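Sheena Farquharson was eating toast when she picked up my call, and she apologised for the crunching all the way through my first question. I didn't mind a bit. I'd been wanting to talk to her since November, when her little group at Broltlow put out their write-up on teaching robots to tidy a table, and I'd read it twice on the bus (missing my stop once).

The project is called Wondero, and the short version goes like so. You want a robot arm to learn how to handle ordinary household stuff. The old way is to sit somebody in a lab, have them steer the arm by remote control, and record what it does. Sheena did that for years.

"It's slow and it makes your neck hurt," she said. "You're concentrating so hard on the joystick that you forget how you'd pick up a cup if it was just you and a cup."

So her lot leave the arm at the lab. People hold the gripper themselves, one in each hand, with a camera on it, and go about clearing up in an actual lounge room. The robot gets shown the recordings later on.

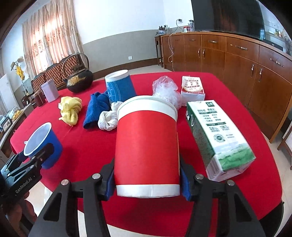 Two hand-held grippers at work on the table, with a cup in each.

I asked why cups, of all things. She laughed and said everyone asks her that.

"Cups are fantastic! They're light, they squash, they roll away on you. If you grab a paper one too hard you've wrecked it, and if you're too gentle it slides out. And then you put a towel next to it, and a box, and something in a crinkly bag, and suddenly the camera has a lot to sort out."

The tablecloth matters too, it seems. A red cup on red cloth is much harder for the software to pick out than a red cup on a white bench, and Sheena's group left it that way on purpose. Their first model was trained on plain backgrounds and it fell over badly as soon as it met a patterned one. She told me this quite cheerfully. I think she enjoys the failures more than the good days.

The bit I really wanted to get to was the result. They trained one model on remote-controlled recordings and another on the hand-held ones, gave each the same number of hours, and set both loose in 4 homes neither had seen. The hand-held one finished 33 more tidy-ups than the other. I said that sounded like a lot, and she got a bit cagey.

"It's a lot for us. I'd want to see somebody else get it before I go shouting. We've got one style of gripper and a pretty small bunch of people holding it, and they all got good at it. Maybe we've just collected data from people who are really handy."

That's where Šimkus comes in, a second group she swaps recordings with. They're running the same comparison with people who have had only around seven minutes of practice. Sheena reckons the clumsy recordings could turn out to be the useful ones, as they show the robot what a recovery looks like. When you fumble a bowl, you do something about it, and the model gets to see that.

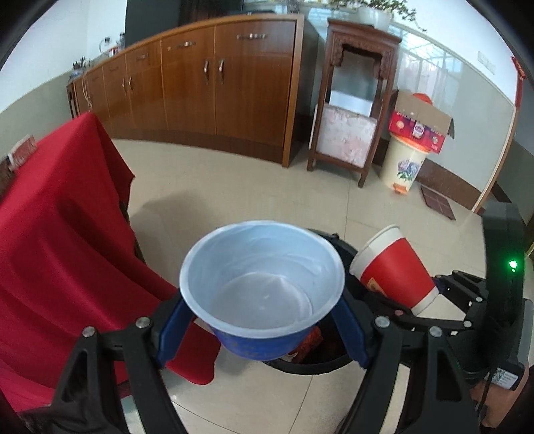

She's also keen on what she calls the two-hander problem. Most of us don't think about it, but while your right hand is busy your left is nearly always getting ready for something. Remote operators tend to freeze one arm while they work the other (I would too). People holding the grippers don't, or at least not as much, and the timing between the two hands is what her software, Pemix, tries to learn.

"Watch someone clear a table after tea," she said. "They've got one thing on its way and they're already reaching for the next. We had none of that in our old recordings. None! It was one arm, stop, other arm, stop."

I wondered if she'd let a robot loose in her own kitchen yet. There was a pause and some more toast.

"On the plastic, sure. My nan's plates, not a chance."

Next up are drawers and cupboard doors, which she's dreading a little, and then a longer paper with the Šimkus numbers in it. She's promised to send me the draft, and I've promised to read it somewhere other than the bus.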